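Storstead Bench Guide
Section 4: Recording demonstrations
Last revised 3/9/25

4.1 Before you start

This section covers recording sessions on the two-arm bench. It assumes that both arms have been homed and that the operator has completed the practice runs in Section 3. If the bench has been moved or an arm has been refitted, go back to Section 2 and repeat the reach check first.

An episode is one full attempt at one task, from the start pose to the end pose. A set is 50 episodes of the same task. Do not mix tasks within a set.

4.2 Laying out the bench

1. Clear the work surface and wipe down the mat. Crumbs and grit under a plate change how it slides.
2. Choose a layout card from the Prananness folder and place the objects to match it. Positions need only be right to within a hand's width.
3. Put out the objects that belong to the task, then the ones that don't. The second group should stay on the bench for the whole set.
4. Check that each arm can reach its own objects without crossing the middle of the table.
5. Make sure the cables hang free along the full length of both arms.
6. Stand back behind the floor line and confirm that the stop control is within reach.

Note: Left and right always mean the robot's own left and right. In the fixed camera view the two are swapped, so the left arm appears on the right of the screen. Label episodes by the robot's side.

4.3 Recording an episode

1. Select the task name from the list. Do not type a new one.
2. Bring both arms to the start pose and wait for the ready tone.
3. Press Record.
4. Carry out the task at a steady pace. For plate tasks, lower the gripper over the rim, close it, and pause briefly before lifting.
5. Keep the arm that is not in use raised and clear of the objects. It is still being recorded, and small idle movements will be learned along with the rest.
6. Place the object, open the gripper fully and back away before turning the wrist.
7. Return to the start pose and press Stop.
8. Mark the episode as Good, Recovered or Discard. 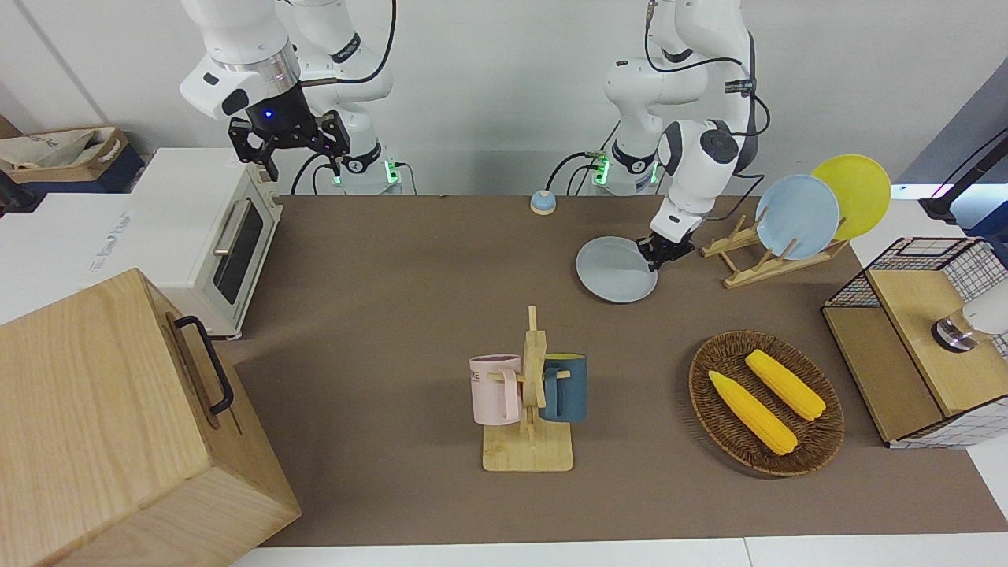
Figure 4-2. Plate task, left arm gripping the rim of a pale blue plate; right arm held up over the toaster oven.

Use Recovered when the object slipped or was missed and you corrected it within the same episode. These are useful and should be kept. Use Discard when a person entered the work area, when the wrong object was moved, or when the arm stopped on a fault.

Caution: Never reach into the work area while an arm is live, even to set a fallen plate upright. Press the stop control, wait for both arms to settle, then step forward.

Caution: Do not force a plate into a slot. If it catches on the rack, lift it clear and try again from above. Repeated side loads will wear the finger pads and can shift the rack along the mat.

4.4 Between episodes

1. Put the moved object back at a slightly different place and angle from last time.
2. After every 14 episodes, change to the next layout card.
3. Check the finger pads for cracks or shiny patches.
4. Look at the camera preview. If the view has shifted, stop the set and follow Section 2.6.

Operators should change over when the set ends. If you have to stop partway through, close the set and write down the last episode number on the sheet.

4.5 Checking and uploading

Play back the first, middle and last episodes of each set before uploading. Look for dropped frames, a late start, and any gap between the arm positions and the video. A short gap at the very beginning can be trimmed with the Haris tool. A gap anywhere else means the episode has to be marked Discard.

Upload to the Đỗ store over the wired connection. The transfer window shows the number of files sent and the number confirmed. Leave the bench computer on until the two match.

Note: The local disk holds around 1,042 episodes. Recording is blocked when it is full, and confirmed sets have to be cleared by hand from the Storage page.

4.6 Messages

Message 199: Gripper position not received. Check the connector at the wrist, then home the arm again.

Message "Task not in list": The task has not been approved for this bench. Ask the bench lead to add it.

For faults that stop an arm, see Section 7.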